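Imard opens Whitcombe training room, puts packing staff in charge of teaching the machines

WHITCOMBE, 2 February 2020

Hi, I'm Coralie Mahuika, and I run the packing floor at Imard. My boss asked me to write this announcement myself, so if it sounds less like a press release than usual, blame me!

We pack kitchenware for online stores, and on a busy day we send out 1,000 parcels. For years that meant a lot of reaching, turning and wrapping, and a lot of sore wrists by Friday. Starting in May, two robot stations built with our partner Zukden will take over the first sort on the small goods line. We call the project Stindevum (long story, old street name).

What I want people to know is how the jobs change. All 27 of us on the floor are staying. Eighteen have signed up to be trainers, which comes with a pay bump and a day a week off the line. Trainers spend that day handling everyday items with hand-held grippers, picking things up and setting them down the way they would at work, and the robots learn from the recordings. So far we've logged 419 sessions.

I was nervous about it. I've packed mugs with my own two hands for a long time, and squeezing a gripper felt like eating soup with tongs. My first morning I dropped nearly everything. By the second week I'd quit thinking about my fingers and started thinking about the job again. 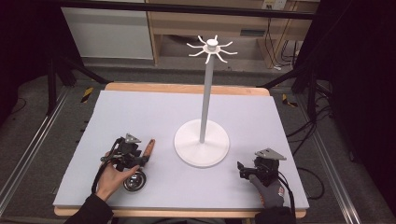 Darcy Rutherford, who was on nights with me for years, now plans the practice tasks. "I used to get told how to do the work," Darcy says. "Now they come and ask me how it's done, and they write it down."

We still have things to settle — shift times for one, and who covers the line on training days. We'll go over both at the open evening in May. Families are welcome, and there will be food.

Press questions can go to the Imard front office in Whitcombe. Ask for Coralie.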